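Open Day at Leketdale Gives Visitors a Close Look at Robot Handling

April 13, 2019

The Leketdale training center opened its automation hall to the public for its second open day, and 822 people registered at the door before the afternoon session closed. The program was arranged with Skostard, the engineering firm that has supplied instruction and equipment to the center for the past four years. Iwona Piątek, who heads the automation department, met with us in her office on the second floor shortly after the final demonstration.

Ms. Piątek explained that the open day was first proposed by the employers who take the center's graduates. "They told us that parents and school leavers had very little idea of what the work involves," she said. "A brochure had been printed, 2,000 copies of it, and most of them were still in the storeroom at the end of the year. We decided that people should come in and stand next to the machines."

Demonstrations were limited to groups of 50 and lasted twenty minutes each. Visitors first heard a short safety talk and were then taken to the handling area, where instructors showed how a mobile arm approaches an object, adjusts its position and closes its gripper.
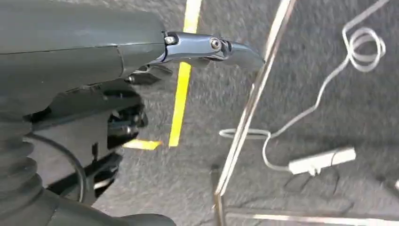
Gripper design was the subject on which Ms. Piątek received the most questions during the day. Visitors expect a robot hand to resemble a human one, she said, and many are surprised by how plain the working parts are. The metal finger on the arm in the handling area is curved at the tip like a hook and turns on a pivot bolt set a short way from its base. "People ask why we do not give it five fingers," she said. "I ask them how many they need to pull open a drawer. The shape follows from the task, and our students spend the better part of a term learning to read a task properly." The yellow tape on the carpet drew questions as well, mostly from younger visitors, and she was pleased to hear a first-year student answer them with confidence.

Genowefa Ziółkowski, senior instructor for Skostard, joined the conversation at this point. She has taught at Leketdale since the partnership began and previously worked at the Grollau plant, where she was responsible for maintenance training. In her view, the public tends to overestimate what a robot does without help and to underestimate the preparation behind it.

"A visitor sees one movement," Ms. Ziółkowski said. "The students had worked on that movement for weeks. They had changed the speed, changed the approach and written down each result. I would like people to go home knowing that this is the job – patience and good notes."

Both women spoke about the cost of study, a matter raised by several families. The full evening course is priced at 2,380 per participant, and the Wróbel fund will again cover part of the fee for applicants who are changing careers. Applications for the fund are reviewed before the course begins in September.

Asked whether the open day would be repeated, Ms. Piątek said that the department intended to hold it every spring. She would like to see longer sessions and a separate hour for teachers, who in her experience ask more detailed questions and are reluctant to do so in front of their pupils. Ms. Ziółkowski asked for a larger room.

Inquiries about the evening course may be made at the Leketdale front desk during regular office hours.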